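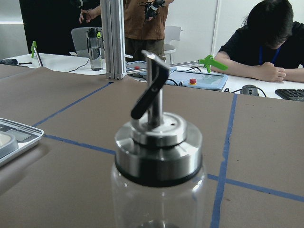
Oil bottle on the taped-off table, pendants on the desk behind.

How to set up a shared robot table (without driving your coworkers nuts)

I run the small automation bench at Stoltasik, and most of my job these days is getting people comfortable handing over the boring part of theirs. My first try was a mess! So, my steps.

1. Ask the people who do the task now. Our packers had 11 complaints about the old pouring station, and I'd have guessed maybe two of them.

2. Cover the table and tape it off. Painter's tape is great, it peels right up when you change your mind (you will).

3. Teach one square at a time. Slow speed, short moves, save often. 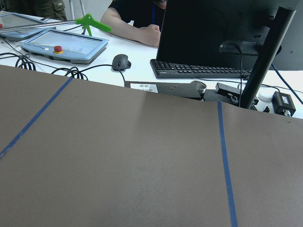
4. Sort out who gets to stop the robot before you sort out anything else about staffing. My rule is everybody, no permission needed. Keep the pendants on the table like we do, with that red button on its yellow base facing up where a hand can land on it. Then move the cables, because ours still coil all over the place and I keep promising to fix that.

5. Plan the new jobs out loud. At our Fedcombe site two pourers now do setup and checks, and they got training hours for it. Budget 800 dollars for tape, trays and snacks. Mostly snacks.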